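Part-time Scorer and Statistics Assistant – Bereck Cricket League

Location: Utetbridge, with match days at grounds across the league
Contract: Fixed term, one season, with a possible extension
Hours: 18 per week in season, fewer in the closing weeks
Reports to: Competitions Manager
Posted: 13 April 2022

About the league

The Bereck Cricket League runs Saturday-style limited overs and declaration cricket for adult clubs, together with a midweek T20 cup and an under-15 competition. We have 31 clubs this season, two of which have joined us from the old Jollham and District League. Many enter more than one team, and the standard runs from strong club cricket in the top division to friendly but properly umpired matches in the lowest.

Results, scorecards and player averages are published on the league website. Newspapers, the clubs themselves and a growing number of fantasy league players all use them, and we get a lot of emails when they are wrong. Last season most of the corrections came down to three things: players entered under two spellings, wides not added to the bowler's figures, and run outs credited to the wrong fielder. We want one person to take charge of this work from the first round of matches.

What you will do

You will check every scorecard in the top two divisions against the scanned page from the scorebook, and deal with differences by contacting the club scorer. Lower division cards are checked by sample, unless a club raises a query.

You will score the T20 cup from the quarter-finals onwards, using the league laptop and a paper book side by side. The paper book is the official record if the two do not agree.

You will keep the player register up to date. This means new registrations, transfers between clubs, and overseas players, who need their clearance confirmed before they can appear on a team sheet. Where a club has fielded an unregistered player, you pass the details to the Competitions Manager. You do not decide the penalty.

You will write the weekly figures page: leading run scorers, leading wicket takers, best partnerships, and wicketkeeping dismissals. Batting averages are only listed for players with a set minimum number of completed innings, and the same goes for bowling averages and overs. The current minimums are in the league handbook.

You will answer routine emails from clubs about points, net run rate and rain-affected matches. You should be able to explain a revised target to a captain who does not agree with it.

There is also some older work. The league holds scorebooks from the Tymoshchuk Cup, a knockout that was last played many years ago, and we would like the final of each year put into the same database as our current matches. This can be done on wet match days and in the last weeks of the contract.

What we are looking for

Essential:
A sound knowledge of the Laws as they affect scoring
Experience of scoring full matches at club, school or county age-group level
Comfortable with spreadsheets, including sorting and simple formulas
Clear written English
Able to get to grounds with scoring equipment – some are not on a bus route

Useful but not required:
A scoring qualification at any level
Experience with ball-by-ball scoring software
Some knowledge of how fantasy cricket points are worked out

You do not need to have played at any particular level, or at all. Two of our past scorers came to it through watching their children's matches.

Hours and pay

Checking and register work can be done at the office in Utetbridge or at home, at times that suit you, as long as the figures page is ready by noon on the second day after each round. Cup matches start at 6 pm and normally finish before nine. Please expect a small number of late evenings in the semi-final weeks.

The rate is in line with the league's office pay scale and will be confirmed to everyone invited to interview. In addition there is a match fee of £60 for each cup tie scored, and £80 for the final. Travel outside Utetbridge is paid by the mile. Tea is provided at most grounds, but not all clubs put one on for midweek games, so bring something to eat.

The contract ends in November, after the annual report and the averages have gone to the printer.

Equipment

We supply the laptop, a spare battery, scorebooks, pens and a folding table. You will need your own phone. If you prefer to use your own scorebook layout, please speak to us first, as the scanned pages have to match the columns in the database.

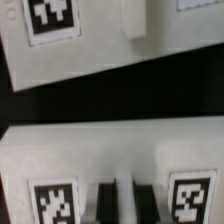

A printed black-and-white marker on an off-white panel.

How to apply

Send a CV of no more than two pages, with a covering letter that tells us which competitions you have scored and what you used to score them. Please also attach one completed scoresheet in your own hand. It can be from any match, at any level, and it does not matter if there are crossings out. We are interested in whether the batting, bowling and extras add up and how you marked anything out of the ordinary, such as a retirement or a penalty award.

Applications go to the Competitions Manager at the league office, by post or through the form on our Contact page. If you use the form, the scoresheet can be a scan or a clear photograph. We will reply to everyone.

Interviews will be held at the office and will last for an hour. The first half is a conversation about your experience. In the second half you will score a short passage of play from a recording, then check a completed card that has several mistakes in it. You may bring your own coloured pens.

The under-15 competition involves contact with young players and their families, so the appointment depends on satisfactory references and a background check. The league pays for the check.

If you would like the work but cannot do the full hours, tell us in your letter. We would consider splitting the role between two people, with one taking the register and scorecards and the other taking the cup matches and the figures page.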